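Mebrat Hailu
Gripper build thread, August 2025. Two-finger parallel gripper, wrist camera, shared workshop at Jasora. Notes in the order I wrote them down.
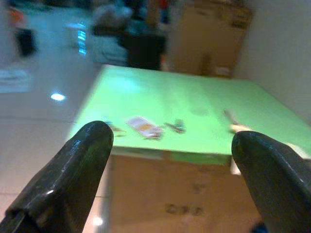 1/ Goal for this round: get the wrist view good enough to pick small flat items off a tabletop. The arm is a secondhand Triden, six joints, serial bus, no documentation past the connector pinout. Everything past the wrist flange is mine.

2/ The fingers are the third version. First set was bare printed plastic and slid off anything with a coated surface. Second set had foam pads, which gripped fine and then tore at the glue line. Third set is printed stiff, dipped in black rubber coating, two coats, sanded at the tip between coats.

3/ The coating came out glossier than I wanted. It throws highlights back into the lens and the auto exposure reacts to them. I've locked exposure and gain and that fixed the pumping. The highlights themselves are still there. A matte third coat is on the list.

4/ Camera placement. It sits behind the palm, looking out between the fingers. With the jaw open you get a clear view down the middle. With the jaw closed you get mostly finger. I accept this. By the time it closes, the controller is on motor current and not on vision anyway.

5/ The table is a bright lime green top with a cardboard front, and a tall cardboard panel standing behind it. The green is there for segmentation. A plain hue threshold removes most of the surface in one step, and whatever survives is either an object or glare.

6/ Glare is the current problem. Overhead lights wash out the left part of the top and the threshold reads the pale area as an object. I had the arm try to pick up a reflection more than once. It is very patient about it.

7/ Things I tried for the glare, in order of cost:
Lowering the saturation cutoff. Helps, eats pale objects.
Moving the table. Moves the glare.
Turning off one row of lights. Works, unpopular with everyone else in the shop.
Polarizing film over the lens. On order.

8/ Motion blur is the other one. When the wrist swings, everything on the table smears. Small dark items turn into gray marks, and thin pale ones nearly vanish against the top. The detector still fires on the larger flat package and gives up on the rest.

9/ I was running detection on every frame while the arm moved. Bad idea. Changed it so the arm moves to a viewing pose, settles, grabs frames, then plans. Slower per pick, far fewer misses.

10/ How long to settle is worth measuring properly. I logged joint velocity after the stop command and waited for it to stay under threshold. The wrist joint is the last to calm down by a wide margin. Settled on 940 ms from stop command to first usable frame. That's long. Most of it is backlash in the wrist gearbox.

11/ Sumeya Negash looked at the log and asked why I was stopping at full deceleration if I was then going to sit and wait for the ringing. Fair question. Softer ramp into the viewing pose is in the next firmware build.

12/ She also makes the Negash driver board, which is what runs the jaw motor. Small board, one channel, current sense on the low side. If you've asked me in replies what the driver is, that's it. No, there isn't a store page yet.

13/ Current sense notes. The reading is noisy below the point where the fingers touch something, so I average over 23 samples before comparing. Fewer than that and it thinks it has grabbed something when it has only sped up. More than that and it crushes thin packaging before it notices.

14/ Flat items are the hard case. A box has sides. A flat package lying on a table has an edge a few millimeters high and the rounded fingertips want to ride up over it. What works so far: come in low, touch the table lightly with both tips, drag inward, close. The package buckles slightly in the middle and that gives the fingers something to hold.

15/ "Touch the table lightly" is doing a lot of work in that sentence. The table is partly cardboard and it gives. I probe for contact at the start of each session and store the height. If someone leans on it, I probe again.

16/ Small metal items are easier than expected once the detector finds them. The rubber grips well and they don't deform. The trouble is orientation. Anything long and thin has to be taken across its short side, and my angle estimate is poor for objects that are only a few pixels wide.

17/ Fix for that is a second look from closer in. Move to the coarse position, drop down, take another frame, recompute the angle. Costs another settle period. See 10.

18/ The background is not controlled. When the wrist tilts up it sees past the table into the rest of the shop: wall, shiny tile floor, people, a streak of bright blue light. The floor has its own light reflections and the detector likes those as well. I now mask everything outside the table plane using the known pose. Should have done that in April.

19/ The mask depends on hand-eye calibration being right. Mine drifted because the camera bracket was held by one screw and friction. It's now held by two screws. Recalibrated, and reprojection error dropped to where I stopped worrying about it.

20/ Labeling. I've got 2,678 frames with boxes drawn by hand, split between settled and moving. I kept the blurred ones in. If a frame is too smeared for me to say what an object is, it gets the generic "item" class and nothing more specific. Guessing on labels makes the model guess too.

21/ Cable routing, for the person who asked. Camera USB and jaw motor lines run down opposite sides of the forearm. When they shared a sleeve I was dropping frames each time the jaw closed. Ferrites did nothing measurable. Separation did.

22/ The cable at the wrist is the part most likely to fail. It flexes on each rotation and I've limited that joint in software to keep it from wrapping. I'd like a proper slip ring. The Gornier one fits the flange but not the budget.

23/ Next up: matte coat on the fingers, polarizing film, softer ramp, second-look routine merged to main. Then a fingertip with a thin lip on it for flat items, printed separately so I can swap it without redoing the whole finger.

24/ Files for the fingers and bracket go up once the lip is tested. The current finger model has a wall that's too thin near the pivot and I don't want anyone printing it.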